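Search this site Search

November 21, 2020

Bench notes, Bassey kitchen splashback (glue and cure tests)

Second go at the adhesive today. The first lot of coupons let go at the corners overnight, so I've binned the old tube and started on the Altik neutral cure that Wakana brought in. Stuck down 18 coupons, each 200 mm long, all on offcuts of the same painted board. Wiped them with metho first, which I forgot last time (my fault, Hongmei, you did tell me!). Half have the 2 mm spacer and half are pressed flat. My money's on the spacer ones but we'll see.

Workshop was 18 degrees when I started and I'd like it warmer for the cure, so the little heater is on low under the bench – please leave it alone if you're in before me.

Colour is still going round in circles. Renato likes the grey, Mercy wants green, and the client keeps coming back to the red.

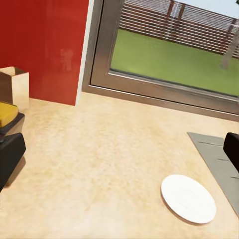

Render: glossy red wall, pale speckled bench, white trim beside the window.

I'm fairly keen on a white trim strip for ours too. It would hide the raw end of the panel and give the silicone something tidy to finish against. Crisanto reckons he's got lengths of it left over from the Cluvton job, will ask him.

Next: pull tests on the flat coupons first, then the spacer ones. Write the load on the back of each in pencil, texta rubs off. Need to order more nozzles, and ring Skarkasura to see if they can still cut panels before the December shutdown.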